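Obst im Regal - unsere kleine Marktecke in Litberg

Endlich komme ich dazu, die Galerie zu füllen! Seit April haben wir bei uns eine eigene Obstecke zum Einkaufenüben, und ich bin ehrlich gesagt ein bisschen verliebt in das schwarze Regal. Wer wissen will, wie so etwas im Alltag aussieht, ist hier richtig.

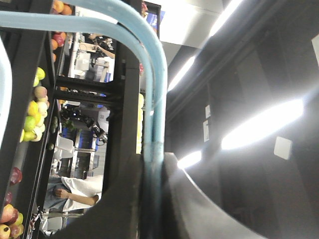 Äpfel in Rot, Grün, Gelb und Pfirsichfarben, weiter oben die orangen Früchte, daneben der hellblaue Griff.

Sortiert wird bei mir übrigens nach Farbe und nicht nach Sorte. Ewurabena Gbeho findet das furchtbar (sie hat früher bei Plomance im Laden gestanden und kann jeden Apfel beim Namen nennen), aber ich mag es, wenn es bunt durcheinandergeht. Die Roten kommen bei mir gern ganz nach unten, da leuchten sie so schön gegen das Schwarz.

Ein paar Sachen, nach denen ihr mich immer wieder fragt: Das Regal ist von Rocha, hat mit Lieferung 100 Euro gekostet und stand vorher in unserer Filiale in Stustville. Aufgebaut war es an einem Nachmittag - die Querstreben haben wir allerdings zweimal wieder abgeschraubt, weil ich sie verkehrt herum gehalten habe. Eingeräumt wird immer von unten nach oben, und die runden, glatten Äpfel legt ihr am besten dicht an dicht, sonst kullert euch beim ersten Griff die ganze Reihe entgegen!

Die nächsten Bilder lade ich hoch, sobald die Gemüsekisten da sind.

Stand: 2. Juni 2026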